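Couples should ask for fewer photographs

Posted 10/13/21

I have photographed weddings for 19 years, and the question I am asked most often is how many pictures the couple will get. It comes up in the first email, usually before the date or the venue. I think it is the wrong thing to ask, and my trade is to blame for it.

Somewhere along the line photographers began selling by the number. One package has more pictures than the next, so it must be better value. The couple then pays for a gallery so large that they look through it once, on a phone, and never open it again.

Last April I shot a wedding at Zornodby, a converted mill with one big room and a walled garden. It rained until the speeches. The couple had asked for a small set, and I gave them 30 prints in a box from Isaksson, who make plain card boxes that don't fall apart. They told me later that the box lives on a shelf in the kitchen and gets taken down when people visit. I have never heard that said about a download link.

Choosing is the hard part of the job and it is what you should be paying for. Anyone can hold the button down during the confetti. Going through the results and keeping the one where the grandmother is laughing takes an evening and some nerve. When I hand over everything, I am passing that work to two people who were too busy getting married to know what they are looking at.
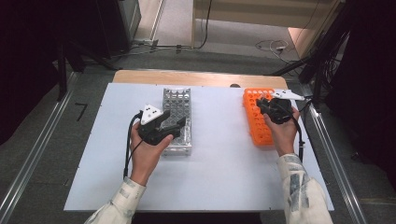

Some couples worry that a favourite moment will be thrown out. That is fair, and I keep the rest for 2 years on a drive so they can ask. Very few do. The requests I get are nearly always for a picture of a particular relative, and a list of names before the day sorts that out.

I would also drop the second shooter at most small weddings. At Vesau, a restaurant with space for a few tables and not much else, another camera would have meant another person standing between the guests and their food.

Album firms such as Ileo charge by the page, so a shorter album costs less as well. Spend the difference on a longer dinner.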